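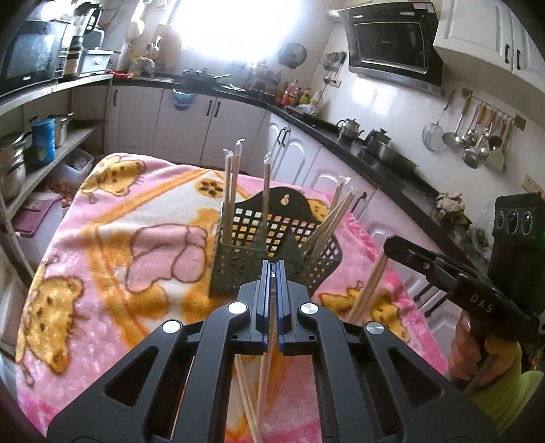
ok thread. can machines do kitchen chores yet. short answer no, longer answer sort of, depends on the chore, keep reading

asking because Lesego Mtshali bet me lunch that by April I'd be eating my words on this. I said in 2017 that a robot would never put away my cutlery. still have not been proved wrong but I'm less smug

first thing. everybody talks about folding laundry. folding is the glamor chore. go look at chopsticks

a chopstick is thin, it's light, it rolls. two of them is worse than one. put them in a crinkly clear sleeve with the ends twisted and now it's slippery AND you can't really tell where the wood stops

and they have to go standing up in a holder that already has other ones in it, leaning whichever way they like. you don't think about this. you just sort of post it in there while looking at your phone

a machine has to see the gap, line up the end, push a bit, notice it's snagged, back off, try again. five jobs in a trenchcoat

pulled some numbers from my own notes, these are from the bench tests at Hlongwane where I got to sit in. loose chopsticks into a basket, 124 tries, 62 went in clean first time

so half. my nephew is four and does better than half

but then again my nephew gets bored after 2 and wanders off

Nokuthula Van der Merwe ran those tests and she was pretty blunt about it - the grabbing is mostly fine now. pads with ridges on them, decent grip, most things get picked up. it's the letting go that kills you

letting go!! you open the fingers and the stick tips over the rim. or it sticks to one pad and comes back out with you

so when you see a demo video look at the last second. does it cut right when the hand opens? lots of them cut right when the hand opens

ok spatulas
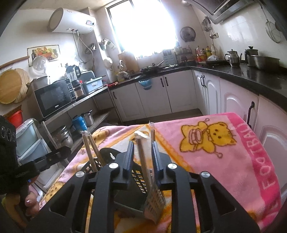 Slotted spatula, wooden handle, utensil holder right behind it.

a spatula is easier in some ways. heavier, bigger, won't roll off anywhere. but the weight is all at one end so where you hold it matters a lot

grab the handle near the top and the head swings. grab it lower and there's a foot of wood sticking up to whack into everything

and metal is a pain for cameras. shiny, full of slots, you see the background right through the holes. Nokuthula says shiny stuff was their worst catagory for just FINDING the thing, before you even try to hold it

also the surface. lab tables are plain white or gray and flat. real homes have patterned blankets and bright colors and a window blasting light in. software that was great on a white table gets real confused by a cartoon bear

I think this is the bit people outside don't get. the arm isn't the expensive part anymore, it's the messy room. kettles, pots, bottles, stuff on hooks. every kitchen different

which is why you teach it from people's hands in actual kitchens instead of programming every move. show it the same dumb chore over and over, in lots of different homes. I was a sceptic, I'm now maybe 50 percent a sceptic

shop floor side, since a few of you asked in replies. I do know that one better, did nine years in packing

Lendell makes a sorter that does cutlery for canteens. forks, knives, spoons, all the same brand all the same size, coming down a belt. works fine. nobody films it, it's boring

that's the split I keep coming back to. same item a million times - machines won already. different item every time, in a drawer that sticks - no

Werix is pitching an arm for small restaurants, end of shift put-away. I asked the sales guy what happens with a ladle on a hook. he said hooks are on the roadmap. lol

hooks are like half of a kitchen!! strainers, ladles, pan lids, all hanging up. taking something off a hook is a lift and a little wiggle and hanging it back is aiming at a loop you can hardly see

to be fair to them they didn't fudge it, he could've said yes

what I'd pay for today if it existed: something that empties the dish rack overnight. don't care if it's slow. take six hours. just don't drop the glasses

what I'd bet on: sorting into bins first, then upright stuff into holders, then drawers, hooks dead last. folding somewhere in teh middle

someone is going to say dishwashers are robots. yes ok. dishwashers are great. who unloads it though

going to the Irnatmont open day to see their put-away demo, will post what I see incl the misses. if you want me to ask them something drop it below, I'm writing a list

Lesego if you're reading this you're still buying lunch

edit: two people asked what kind of holder the Hlongwane test used. open top plastic, lower in front than the back. a narrow cup was tried too and went way worse, I dont have the count for that one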